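How to plan a first budget for hand-held gripper work
By Wing-yan Tai

Many small teams write one line, "gripper", and stop there. In December I made the same mistake, so I now start the plan from the table where the work is done and not from the catalog.

Step 1. Write down the task. Our task was to pick up and move books on a long reading table. Books are wide, smooth and sometimes thick, so the fingers matter more than the handle.
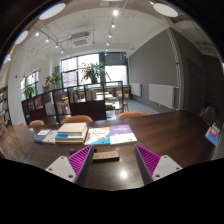
Issue 17

Step 2. Price the fingers as spare parts. The ribbed magenta ones are soft and we treat them as consumables. Nolteo quoted us 13 dollars for each finger, and Kollár quoted 159 dollars for a full set with mounting plates and screws. Ask both sellers if the screw holes fit your plates before you pay. We did not ask Cania, and the first parts had to go back.

Step 3. Count the sockets you need. Chargers, a laptop and a lamp fill a power strip quickly. Put the strip and a longer cable in the budget under their own line, and decide already now where they will lie on the table.

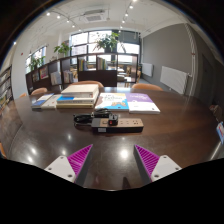
Work table with books, power strip and coiled cable.

Step 4. Plan the objects too. Borrowed books cost nothing, but please keep 100 dollars for replacing damaged ones. Choose both thin and thick.

Step 5. Compare rent and purchase. Sudemier rents by the month, and for a short project this can be cheaper. Ask who pays for worn fingers, and get the answer in writing.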